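block stacking thread. month two of teleop, we started in october and i have opinions

task is dumb on paper. red, yellow, green, one tower, inside the black square. now do it with your hand on a controller and the gripper a half beat behind you

122 demos so far. Kept 98, threw out 24. most of the tossed ones are mine, fine

biggest thing: go slow on the way DOWN. everybody rushes the place. Csenge doesn't and her demos are the ones the policy likes

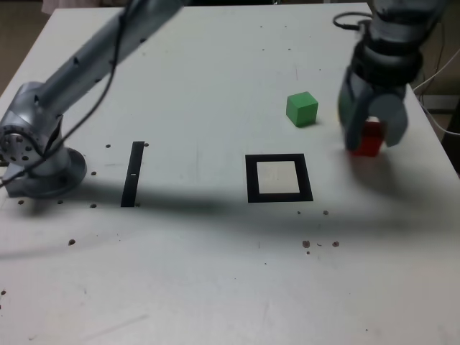
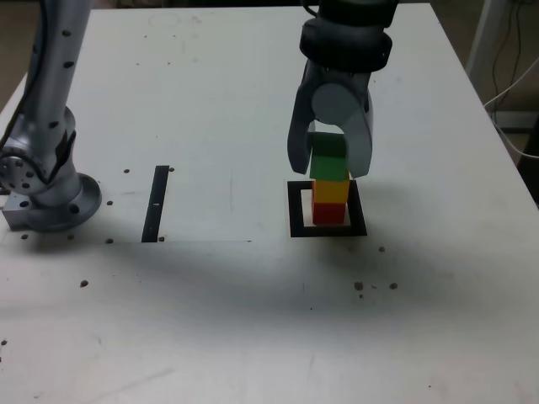 red at the bottom, yellow, then green on top. cubes go in the square

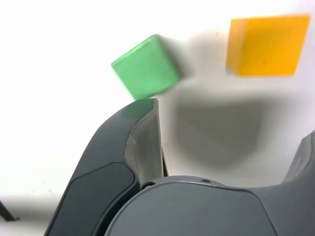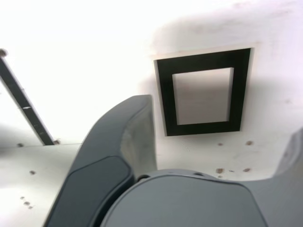

second thing, pauses. if you stop to think mid reach the robot learns to stop and think mid reach. we had a policy that just hovered for 14 seconds. hovering! learned it from me

so now rule is plan the whole move before you touch the controller. Tibor says it out loud first, "red, lift, over, down", drives me nuts but his are clean

3rd, vary where the cubes start. i put them in the same spots for the first 6 because lazy and teh thing basically memorized the table

wrist cam matters way more than i thought btw. we tried training on the overhead only and it would miss the grasp by almost nothing, every time. added wrist back, way better

somebody asked about kinesthetic (grabbing the arm and moving it yourself). tried it. your hands end up in all the video and my shoulder hurt. back to remote

retraining tonight, Ifeanyi is babysitting the run. will post the success rate if its not embarassing

ok also if anyone has a good way to label the half-failed ones pls reply, right now its a spreadsheet and a column called "meh"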